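Grasping in a world that isn't there

February, a rented floor above a print shop in Draltport, nine in the morning and the radiators only just knocking. Milagros Maldonado has already been in since six. Three cups on her desk, none of them finished. On the screen a black hand comes down over a table, fingers spread, stops, thinks about it, closes.

Reset. New table. Again.

The project is called Vivimico and the idea is easy to say. Teach a robot arm to pick things up in simulation only, clutter the simulated rooms with any old junk, then ask it to pick up something it has never met. No real arm in the training at all. Plenty of groups have tried this. Most of them used tidy scenes – a cube, a mug, grey background – and most of them found the skill fell to bits when the table got messy.

So Maldonado went messy. Her scene builder, Fokeso, throws in whatever it has. Butterflies, books, bottles on their side, a sculpted hand, a basketball at the back of the room. Things stand on other things. Colours drift, shadows go long in odd directions, sheets of white stuff get in the way of the view.

"I wanted it to be bored of surprises," she says.

Then the numbers. 600 generated rooms, 37 objects held back and never shown in training. The old tidy-scene version dropped or missed most of those. The messy one lost 3. Maldonado ran it again becuase she didn't believe it, and then a second time with the lights changed. Still 3.

Wiesława Urbańczyk, who wrote the contact model and is the grumpier of the two, wants everyone to calm down. Simulated fingers on simulated plastic, she says. Friction is a guess. Weight is a guess. A toy balanced on a stone is a nice hard test for where to put the fingers, it tells you very little about how hard to squeeze.

She has a point and Maldonado knows it. The three failures were all the same kind, too: thin flat things lying on the tabletop, where the fingers come down from above and have nothing to get under. More clutter didn't help with that one bit. Might need a different approach angle, might need a different hand.

What seems to matter is the mix. Take out the odd lighting and the score slips a little. Take out the stacking, the objects perched on other objects, and it slips a lot – the arm starts to assume everything sits at table height and comes in too low. Urbańczyk found that, late one night, and sent a message that just said "its the rocks".
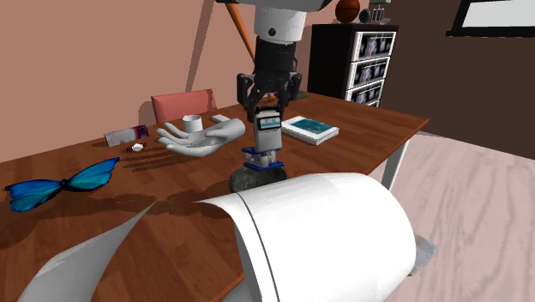 Next comes the real arm, on loan from Kourkoulas, still in its crate by the lift when I visited. Urbańczyk wants a month of plain friction tests before anyone lets it near a messy table. Maldonado wants to start after lunch. They were still arguing when I left for the train.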